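Mar 21, 2019

Six weeks with the new arm on our bench, and I have Opinions

I promised back when the news came through that I'd write something once the arm had settled in, and then of course I didn't, so this is me catching up. If you're new: I work in the repair and returns room at Vudine, out in Skoltdale. We get the battery-powered bits and pieces that people send back, and we sort out which ones can go out again, which ones need a part and which ones are for recycling. It's a small room and I love it more than I probably should.

So, the arm. I was nervous! I'll admit that. When the Plalletti crates turned up I had a very quiet drive home. There were 59 of us across the whole building then and there are 59 of us now, which I'm putting near the top as I know my mum reads this.

What has changed is the middle of my day. I used to pick up a unit, turn it around, check the battery end, turn it back, try the switch, put it down, and then do that all over again until lunch. My right thumb has been cranky for years from it. Now the arm does the picking up and the holding, and I do the looking and the deciding. I didn't expect to enjoy that as much as I do. When your hands are free you notice things, like a contact that's been bent a bit too far, or a label that doesn't match the ticket. 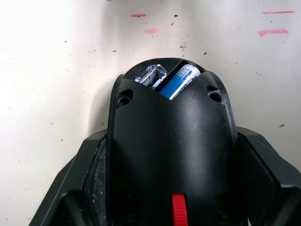

It took us a while to get the grip pressure right, mind you. Every shape of plastic wants something different, and anything with a curve to it will try to squirm away if you're too gentle. The Plalletti people set us up with a starting number and then very sensibly left us to muck around with it. We now keep a binder of settings, one page per product, in everybody's different handwriting, and I'm ridiculously proud of that binder. My favourite page has three crossed-out numbers and the word YES in green.

The speed thing surprised me too. I'd assumed it would be go, go, go, but the arm is slower than I am on a good morning. It just doesn't have bad afternoons. On my best day before, I'd get through 80 units and be no use to anyone by four o'clock. These days I finish a bit above that and still have the energy to cook a proper dinner (the dog has noticed, the dog is getting longer walks).

Things I'm less keen on: the beep. There's a beep when it wants a person, and it's the same beep as the lunchroom microwave, so we've all gone running for soup that wasn't ready. Also, we chat less while we're working. With everyone watching their own station the room goes quiet in a way it never used to, and I miss the silly conversations. We've started having morning tea together again, all benches stopped, and that's helped heaps.

I've also put my hand up for the programming course in May! It's on at the Maldonado campus, 37 minutes each way if the lights are kind. I've never written a line of code in my life, but I can already teach the arm a new position by moving it where I want it, and I'd like to understand what's happening underneath when I do. My boss said yes before I'd finished asking.

Next post will be back to the veggie patch, I swear. The zucchinis have got completely out of hand.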